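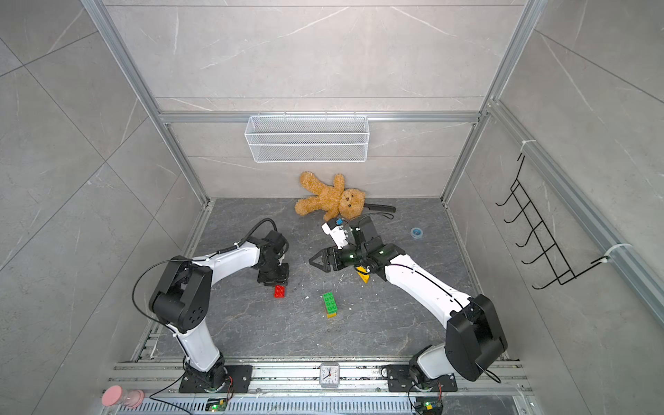

**Ticket:** right arm loses its gripper during brick handover
**Cell:** Darkberg
**Opened:** 2018-10-26
**Reported by:** Furtună lab, evening shift
**Assigned to:** Alistair Nisbet, Workside support
**Priority:** high, we can't leave the cell to run alone

### What happens

The task is to build a row of toy bricks with both arms and to pass bricks from one gripper to the other when the next step needs it. The fault comes in the pass. The right gripper closes, the controller reports a good grip, the left gripper opens, and then the right gripper goes limp. The arm itself keeps its position. Only the gripper motor is lost.

The controller does not stop. It continues with the last gripper value that it received, so on the screen everything looks healthy and the program goes on to the next move with a brick that is not held anymore. For me this second part is worse than the first. A dropped toy brick is not a big damage, but the arms move near each other and I do not like that one of them works with false information.

We had this three times this week. In September we ran the same program without any such case. Between then and now we changed two things: the controller software was updated, and the gripper cable on the right arm was replaced with one from Trendley.

### What I checked first

- Emergency stop works, tested before every run.
- Power supply to the right arm is stable when I measure it with the arm at rest. I did not measure during the pass.
- Screws on the right gripper are tight.
- Motor is warm after a long run but the left one feels the same.
- Restarting only the right arm brings the gripper back. Restarting only the program does not.

The log shows this, always in the same order:

```
right_gripper: grip confirmed
left_gripper: open
right_gripper: no reply
right_gripper: no reply
right_gripper: using last value
```

### Reply from Alistair Nisbet

Thank you for the log. Please put the pass speed to half and run it again with the old cable, if you still have it. Do not change the software yet. I want only one difference at a time. Please also keep your hands outside while the right arm has power, even when the gripper looks dead, because it can get its torque back without warning.

### Test with the old cable

The old cable was still in the drawer. I fitted it with the power off and ran the program at half speed. No fault in the first hour. Then I returned to full speed, and we completed over 100 passes without losing the gripper. I was already happy at this point, but I put the Trendley cable back to be sure, and the fault returned the same afternoon.
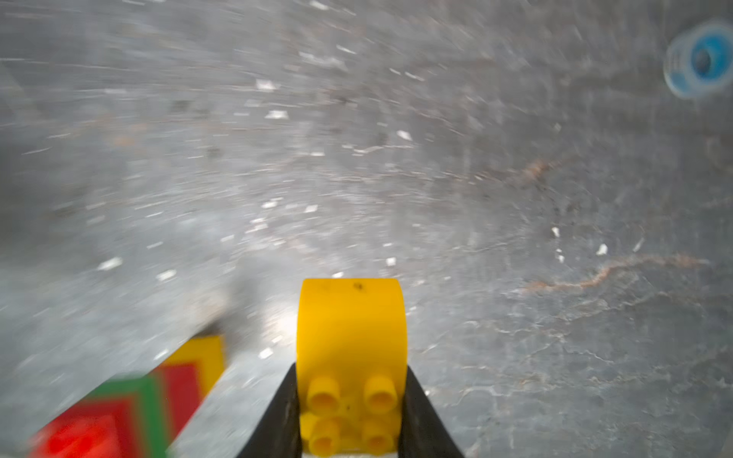

Could the brick itself be the cause, for example if the gripper squeezes it too hard and the motor protects itself?

We looked at this, and the motor current stays well under its limit during the whole grip. A motor that protects itself would also send an error code, and here there is no reply of any kind.

So I went back to the cable. On the table it is fine: I measured every wire from end to end, then bent it by hand, and the meter stayed quiet. On the arm it is a different thing. The new cable is a bit stiffer than the old one, and when the wrist turns to meet the other gripper it pulls on the plug. I moved the wrist slowly by hand with the motors in free mode and watched the connection. Near the end of the turn the reply disappeared, and when I turned back it stayed away until the restart.

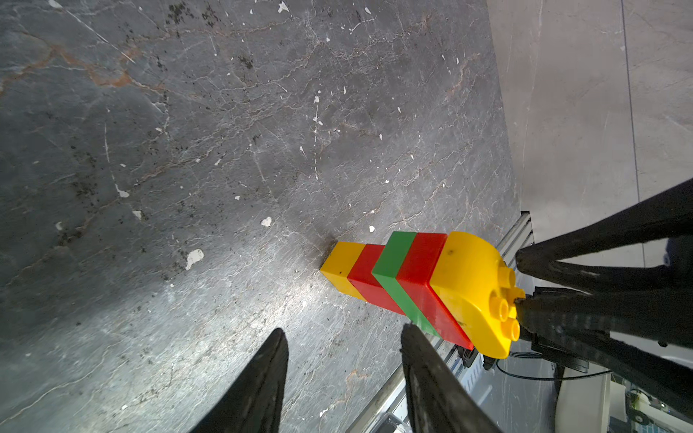 The pull is strongest when the right arm comes to the row from the side, and this is the position we use for nearly every pass. It explains why other moves never gave us the fault. I think the software update has no part in the lost reply, but I can't say the same for the missing stop. In the older version I remember that the program paused when a gripper went silent.

### Second reply from Alistair Nisbet

You remember correctly. After the update, the setting `stop_on_silent_gripper` is off if the old settings file did not contain it. Please set it to `on` for both arms. I am adding this to the update notes. For the cable, leave more slack at the wrist and fix it before the plug, so that the plug carries no load.

### Actions

- [x] `stop_on_silent_gripper` set to `on`, left and right
- [x] Checked: with the gripper plug pulled out on purpose, both arms stop and the screen shows which gripper is silent
- [x] Old cable back on the right arm
- [ ] Ask Trendley if they have the same cable in a softer type
- [ ] Look at the left arm cable too -- it is older and we never checked it
- [ ] Longer run at full speed, with a person present

Please keep the ticket open until the longer run is finished. I will add the log on Monday.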